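Plakska Small Items: Card Holders

README, revised March

Contents

This folder covers the card holder part of the Plakska small items set. It holds 2186 entries, of which 2178 have a complete item record. The remaining entries have an item number only and are kept so that the numbering matches the parent set.

Maintainer: Nisha Yadav
Item records: Tarcísio Cordeiro, Jussara Barros

Item type

A card holder is counted here if it has a folding cover and bound sleeves. Plain slip cases and zip wallets are in the Winevton folder. Holders with a coin pocket are listed in both places under the same item number.

Fields

item_id: integer, unique within the folder
cover_material: leather, fabric, other
cover_color: free text, lower case
sleeve_color: free text; list every color if the stack is mixed
closure: snap, magnet, elastic, none
inner_pocket: yes or no
thumb_notch: yes or no; leave blank if inner_pocket is no
state: open, closed, unknown

Notes on fields

cover_color is the color of the outer leather or fabric, not the lining. Use "beige" for tan and sand shades. Older records with "camel" were changed to "beige" by Jussara and the old value was not kept.

closure refers to the part on the strap tab. A tab with a metal button is "snap" whether or not it is fastened.

sleeve_color for frosted sleeves is "clear" unless there is a visible tint. Blue and gray sleeves in one stack are written "blue, gray". 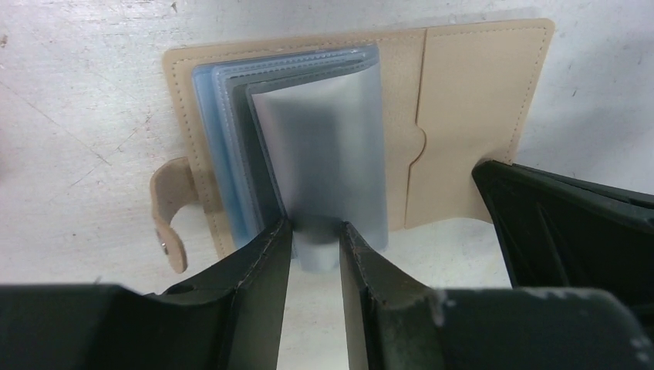
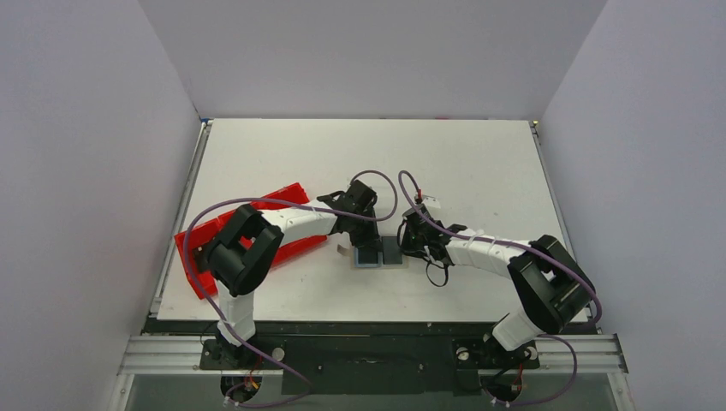
state is "open" once both inside faces of the cover can be seen. Anything in between is "unknown". Do not guess from neighboring entries.

Known problems

84 records have thumb_notch filled in where inner_pocket is "no". These came from the first import and are being corrected by hand.

Stitching is not recorded. Rattana Meesuk has asked for a stitch_color field; it will be added in version 2 if the Lengyel records can be converted to the same list of values.

Item numbers are not in date order. Sort by item_id only to match records against the parent set.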